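### 3.2 Drying and put-away

Hand drying has had less attention than washing in studies of household dish care, partly because many homes leave dishes to air dry. In our sample it still took up a large share of the time spent at the sink. Of the 468 loads logged in May, 290 were dried at least in part by hand, and plates were towel-dried more often than bowls or cups.

Participants were given the same plain instructions used in the wash stage (Section 3.1): dry each piece until no drops can be seen, then put it where it belongs. They chose their own towel and their own order of work. Holloway coded the logs for grip, towel contact and the place where each piece was set down. Boateng coded a second set without seeing the first, and the two sets were compared at the end of the month.

Most people held a plate at the rim with one hand and worked the towel with the other. Figure 4a shows this hold on a yellow plate, with a green cloth against the underside.
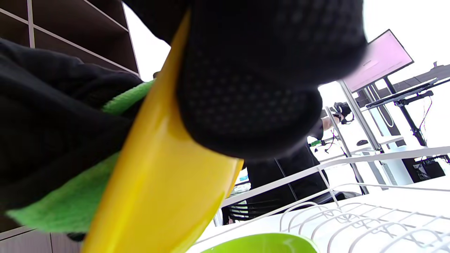 Does the order in which the two faces of a plate are dried make a difference to the time taken?

Any difference was too small for us to measure. Drying the back first and drying the front first gave times that overlapped almost completely, and people who switched order between loads did not get faster or slower. What did add time was changing grip more than once, which happened mostly with plates too wide to span with one hand.

Set-down was less uniform. We had expected pieces to go straight from the towel to the cupboard, but 71 of the hand-dried loads had at least one stop on a table or counter first. People said they liked to finish the whole load and then carry things over together. Pieces left this way were sometimes wiped a second time, and we logged the second wipe as a separate event.

Nesting was the main source of disagreement between the two coders. Holloway counted bowls as nested only when one sat fully inside another, while Boateng also counted bowls placed close together in order of size. Bowls of different sizes standing apart on the same surface, like the large green one and the smaller yellow one behind it in Figure 4b, fell between the two rules whenever their rims seemed to overlap from the viewing side. We settled on the stricter rule and recoded 70 loads. The change lowered the nesting count but left the drying times as they were. 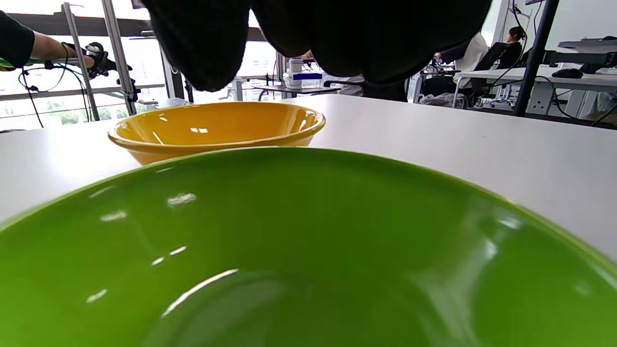
**Figure 4.** Tableware from the put-away stage. (a) Plate held while a cloth is applied. (b) Two bowls on a white table.

Bowl depth was the next factor we looked at. Deep bowls took longer than shallow ones of the same width, mostly because the towel had to be pushed down and turned against the inner wall. A curved streak of light near the bottom, as on the inside of the green bowl, is easy to take for a line of water, so neither coder used shine alone to decide that a surface was wet. A piece was logged as wet only if separate drops could be made out. Loads with poor views of the inner surface were left out of the depth comparison and kept in the totals for Table 2.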